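## 5.4 Recovering from a grip fault (code 56)

Code 56 means the Vunard gripper closed and the fingers met before they felt any load. Good news: it's one of the easiest faults to clear, and you'll learn a lot about your setup while doing it!

**CAUTION:** Press the stop button before you reach between the fingers. The arm can restart from a held fault without a warning tone.

1. Press stop and wait 10 seconds.
2. Open the fingers from the Temba panel (**Manual > Open**).
3. Switch to the wrist view and check what lies between the fingertips. 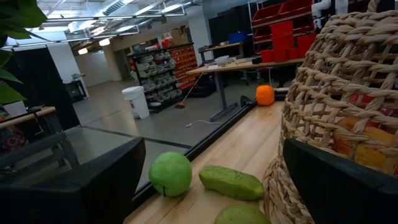
*Fig. 4. Wrist view, fingers open: green produce on the table, basket at right.*

4. Move items apart by hand if they sit close together. Round fruit near a table edge or a basket wall is the usual trouble spot.
5. Wipe both finger pads with a dry cloth.
6. Release stop and run **Test Grip** with a single item.

Note: Green on green is a great workout for the Naltmont picker software, but it does raise the miss rate. Try a lower approach speed first.

If code 56 comes back after 5 test grips, leave the arm stopped and go to finger alignment, section 5.5.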